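Todholm Workshop, Bench 2
Notebook entry, 10/18/19

Subject: suitability of two-arm machines for counter and kitchen chores.

The Flevunard trials continued today with the mixed-goods table. The question put to this group in May remains the same: which chores can be handed over to a machine now, and which must wait. Rigid goods with flat sides are no longer regarded as a difficulty. Bottles are acceptable when spaced evenly. Food without packaging is the open item – bread in particular, as it crumbles under a firm grip and slides under a light one.

The grip force table was revised before the session. The former setting of 5 newtons is withdrawn for bread, and 2 newtons is to be used until further notice. Each item is to be attempted 20 times before a result is entered. Partial results are not to be quoted outside the workshop.

Staff are reminded that the emergency stop must remain within reach of the person on duty. The Okness checklist applies to every change of goods.

Toast from the basket, left arm:
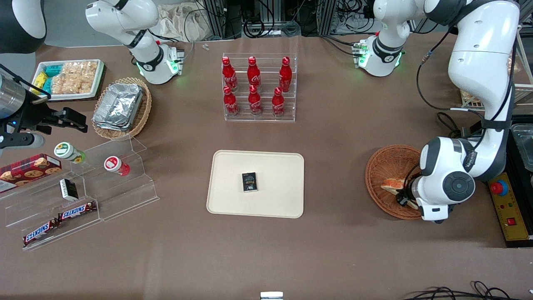 Tekin objected that picking up one slice says little about breakfast, and that a chore should be counted as done only when the plate is served and the crumbs are wiped up. The objection is noted. Wiping has not been attempted on this bench and will need a separate request.

Open items: finger pads for soft goods; wording of the pass rule; storage of bread between sessions.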